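How to copy your old cassettes to a computer (the slow way, which is the way I do it)

Posted January 10, 2018

I've been promising to write this up for ages, mostly because Corina Sutter keeps asking me for it and I keep sending her half of it in text messages. So, all in one place, Corina! This is how I get a tape off the shelf and into a folder of decent sounding files. I am not an engineer. I'm a person with too many cassettes, 296 of them at the moment, and most of them are demos, mail order things and small label stuff that never came out in any other form. If the tape goes, the music goes with it, and that's why I fuss.

If your tapes are all big albums you can buy anywhere, please just buy them again and save yourself the winter. If you've got the Dustach rehearsal tape with the biro sleeve, read on.

What you need

A tape deck. A proper one, the kind that sits under an amplifier, with a line out on the back. I know there are little plastic players with a USB lead for the price of a takeaway and I did start with one, and everything I made with it I've since done again. It ran fast, and then when it warmed up it ran a bit less fast. A second-hand deck that has been looked after will beat it easily. Mine came from Samonte, the repair shop in Zarnham, with new belts already in it, and I'd far rather pay someone for new belts than find out what old belts turn into (black goo, on your fingers, on the sofa, forever).

A way into the computer. Most laptops only have a microphone socket now and it's no good for this. Get a small USB audio interface with two line inputs, left and right. It doesn't need to be fancy.

A lead to go between the two. Usually a pair of phono plugs at the deck end and whatever your interface takes at the other.

Cotton buds, isopropyl alcohol (the strong stuff, 99 per cent if you can get it), a small cross-head screwdriver, and a recording program. Any of the free ones will do.

Headphones. You'll want them for the azimuth bit, more on that further down.

Clean the deck first

Do this before you start and then again every few tapes, more often if the tapes are grubby. Open the door (on most decks the front of the door slides off, have a gentle tug upwards) and you'll see the heads, a thin metal spindle called the capstan, and a rubber wheel that presses against it called the pinch roller.

Dampen a cotton bud with the alcohol and wipe the heads until the bud comes away clean. New bud, then the capstan. It helps to have it turning for this one, so press play with no tape in if your deck lets you, and hold the bud lightly against it. Keep well clear of the gap between the capstan and the roller or it'll eat the bud. For the rubber roller I use a bud with a bit of water and one tiny drop of washing up liquid, then a dry one. Some people use alcohol on rubber as well and say it's fine. I've never quite dared.

Let it all dry for a few minutes before any tape goes near it. Go and put the kettle on.

Look at the tape before you play it

Hold it up and look through the window. You want the tape wound flat and level. If it's all ridges, or there's a loop hanging out, sort that out by hand with a pencil in the hub. If you can see white or dusty spots on the edges of the tape, that may be mould, so put it in a bag away from the others and leave it for another day. Do not put it in your clean deck!

Next check the little felt pad, the one on a strip of springy metal in the middle of the open edge. On old tapes the glue gives up and the pad drops off, and then you get a dull, wobbly sound and think the recording is ruined. If the pad's gone, the easiest fix is to move the tape into a new shell. Buy a blank with screws in the corners, open both, and lift the two reels across together. Take a photo of how the tape runs round the rollers before you touch anything. I've done a fair few of these now and I still take the photo.

Then wind it all the way to the end and all the way back. A tape that's sat still for twenty-odd years can be stuck to itself a bit, and one full wind each way lets it loosen up and run more evenly.

Noise reduction, yes or no

The rule is that you play it back the way it was recorded. If the sleeve has the Dolby B mark on it, switch on Dolby B. If it's a home recording and there's nothing written down, try it both ways on a song with cymbals in it. With it on when it shouldn't be, everything goes muffled and a bit under a blanket. With it off when it should be on, you get more hiss and the top end is too bright.

If I really can't tell, I leave it off. You can always take a bit of treble down later, but you can't get back what never made it into the file.

And while you're looking at the buttons, check the tape type. Many later decks pick it up from the notches in the top of the shell. Older ones have a switch, and I have recorded an entire Steravby compilation with the switch in the wrong place and had to do it over.

The azimuth bit

This is the one that made the biggest difference for me and I resisted it for years as it sounded like something for people with oscilloscopes. Azimuth is just the angle of the head against the tape. If your deck's head is at a slightly different angle from the head on the machine that made the tape, you lose treble. That's all it is.

Next to the playback head there's a small adjusting screw, often with a dab of paint or lacquer on it. Before you move it, write down or photograph where it's pointing. Play a bright bit of the tape, put the sound into mono (your recording program or amp will have a button), and turn the screw a very small amount one way and then the other. You'll hear the top end open up, and then close again when you go past it. Stop where it's clearest. Mono makes this much easier to hear.

Beat Steiner told me off for putting this in, he thinks beginners should leave the screw alone. He has a point if it's your only deck and you also record on it. In that case leave it be, or mark the original position really clearly and put it back when you've finished. I keep one deck just for playing, so I turn it for every tape and never worry.

Setting the level

Find the loudest part of the side. Set the input on your interface so the meters peak at -6 dB or thereabouts and never touch the top. People get tempted to push it up so the wave looks nice and fat on the screen. Please don't! You can raise the level afterwards with no harm done, and a peak that has been chopped off stays chopped off.

I record at 24 bit and 48 kHz. Is that more than a cassette needs? Yes, easily. Disk space is cheap and it gives me room to be careless with the level, which I am.

Turn off the computer's own sounds. I have a beautiful transfer of a very quiet piano piece with an email arriving in it.

Record the whole side in one go

Don't stop and start for each song. Press record on the computer, then play on the deck, and leave it until the tape clicks off. My longest so far was a live tape at 42 minutes a side and I spent it doing the ironing. Do try to stay within earshot for the first five or so, so you can catch a tape that starts to squeal or drag.

Save that first file straight away and never edit it. I call it the raw side and it goes in its own folder. Everything else is done on a copy.

Cutting it up

On the copy, trim the start and end, but leave a second or two of hiss on either side of the music. A song that starts out of dead silence sounds odd when it's come from tape. Put a marker at each gap between songs and let the program export them as separate files. I use FLAC to keep, and make MP3s from those for my phone.

Go easy on hiss removal. I did whole batches with it turned up high when I first started and they sound like they're being played inside a fish tank. These days I mostly leave the hiss alone.

Naming things

Pick one way and stick with it. Mine is artist, title, catalogue number if there is one, side, track number, song. I put A and B in the name since plenty of small labels never numbered the tracks straight through. If the spine says one catalogue number and the shell says another (happens all the time with Steravby tapes) I use the shell in the file name and write the other in the notes.

For the notes I keep a plain text file in each folder with the tape brand, the noise reduction setting, anything odd I heard, and a scan of the sleeve next to it. Scan both sides of the insert, and open it out flat. My list stood at 1289 songs last time I sorted it, and I'd be lost without those little text files.

Back it up

Two copies, and one of them in a different house. My second one lives on a drive at my sister's and I swap it over when I visit, which last year meant July and then not again until Christmas, so do better than me there.

And keep the tapes! Wound to one end, in their cases, standing up on their edges, away from radiators and speakers.

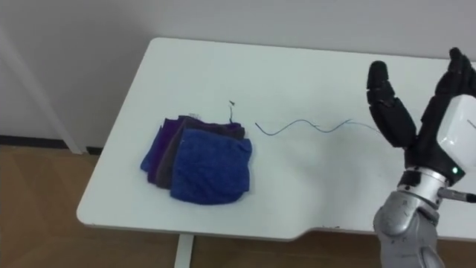
If your deck does something I haven't covered, leave a comment with the make and model and what noise it makes, and I'll have a go at answering. I'll be doing a separate page on swapping belts once I've managed it on my own spare deck without ending up with a screw left over.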